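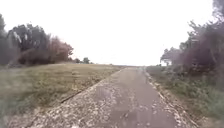 Urszula Makowska had two controllers to get through before the light went. The Vonum was already bolted in. The Enex lay in her rucksack, wrapped in a tea towel.

"Same path, same speed," she told the robot, and pressed start.

The Vonum held the middle well enough. It slowed whenever stones gave way to packed earth, then sped up again, like a learner driver.

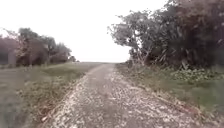
She stopped it at 192 metres and swapped the boards with cold fingers. Babić rang while she was on her knees.

"Which one do we buy?"

"Ask me at 4."

"The Enex costs 1,702 more."

"I know what it costs."

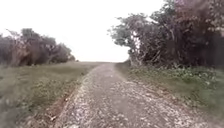
The gravel path, with the field on the left.

The Enex didn't slow at all. It kept off the grass, and the camera feed on her laptop ran without a skip. She walked behind it with her hands in her pockets - the first time all day she had nothing to hold. 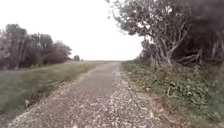

Her phone rang again. She let it ring and kept walking.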